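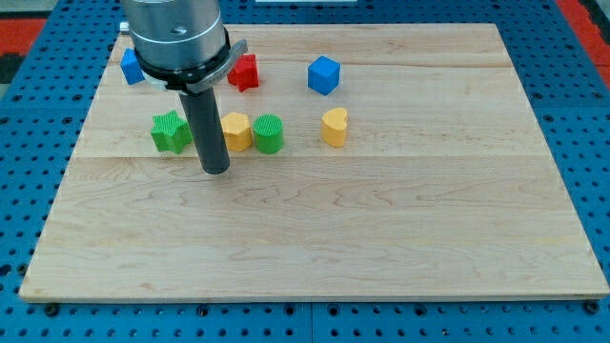 The maple board on the blue table, 20 December 2022

From: Yara Salameh
To: Drindell woodwork list
Subject: Re: Joined maple board, oil or leave it bare?

Dear all,

Thank you, Finlay, for your quick answer.

Finlay Galbraith wrote:
> Before you put anything on it, look at the seams.
> If they are tight, two thin coats of oil are enough.
> What is the board standing on? Mine went hollow after
> one winter flat on a bench with no air under it.

The board lies flat on a metal table with small holes all over, so I hope that a little air can reach the underside. It is made from several long planks joined side by side. One seam is easy to see near the middle and another one near the back. I passed my fingernail over both and felt no step.

The colour is pale, between cream and honey, with darker streaks and swirls towards the front. I like this part very much and I am afraid that oil will make it too yellow. Raed Tannous used the Pluleston oil on his shelf in April and it became quite orange - but his wood was beech, so perhaps I can not compare.

My questions are two:

Should I sand again before the first coat? I stopped at 200 grit.

Must I oil the underside also? Bimla says yes, always both faces on the same day. My old book says that the top is sufficient.

If somebody has a small piece of maple with oil on it, I would be glad to see the colour before I decide.

With kind regards,
Yara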